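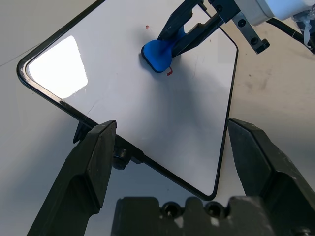

Eraser on the whiteboard, a bit of red ink still to go.

November 16, 2018

I put off writing about money because the numbers kept moving. They have mostly stopped, so this is where the budget for the bench stands.

The big item left is a second pair of grippers. Husau quoted 3,688 for the set, with mounts and cables. Akeo came in at 1,840 for something close, but without the wrist bracket, and their jaws open less. I measured the eraser handle and the Akeo would close on it with very little to spare. A marker is fine in either one.

Jocelyn Gill, who shares the bench with me, wants the Husau set. Her point is that we will spend the difference on adapters anyway. I priced the adapters from Bhutto and got to 600, so she is partly right – it closes some of the gap but not all of it. Shipping is extra from all of them and I have left it out.

Then there is the small stuff, which I budgeted badly last time. Whiteboards scratch. Felt wears down. Clips go missing. I had one line called "supplies" and it was gone well before the end of the year. This time boards, erasers, markers and clips each get their own line, and I am buying 2 spares of every cable.

The glare off the board is another cost I did not plan for. The overhead light puts a white patch right on the surface. A matte board from Treten would help, and so would moving the light. Moving the light is free, so I will try that first.

The order goes in at the start of January. If the Akeo people answer my email about the bracket before then, I may change my mind. I have asked them twice. The table could use a good scrub too, but that is not going in the budget.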